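# Moisture Uptake in Stored Cotton Canvas

Xinyi Tian and Deming Fu, 16/07/2018

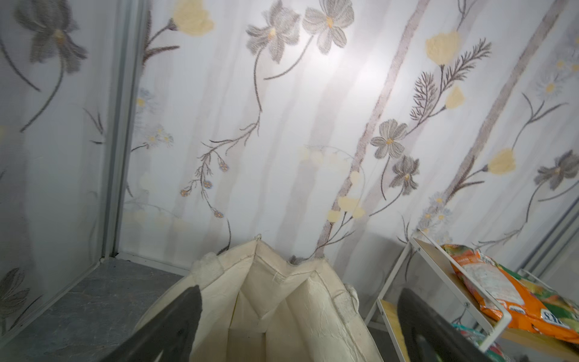

## 1. Purpose

Undyed canvas is sold for household storage, often for rooms with poor ventilation. We measured how much water vapor two canvases take up from humid air, and whether a wax finish slows the uptake. The cloths were Tullau (untreated) and Skavine (waxed).

## 2. Method

Squares were cut from each cloth, with the selvage discarded, and dried in an oven to constant mass. They were then hung in a sealed cabinet over a salt solution and weighed at intervals for six days. Each square went back on the same hook. The balance was zeroed before every reading.

Five squares of each cloth were used. One Skavine square was dropped during the second weighing and is left out of the results.

## 3. Results

Both cloths gained mass fastest on the first day. Tullau reached a steady mass by the third day – Skavine was still gaining slightly at the end of the run. Readings taken after the cabinet door had been opened twice in a row were low for both cloths.

## 4. Limits

Cabinet humidity drifted between 53 and 56 percent, which is dry for a basement. Seams and hems were not tested. A longer run with the waxed cloth is planned for November.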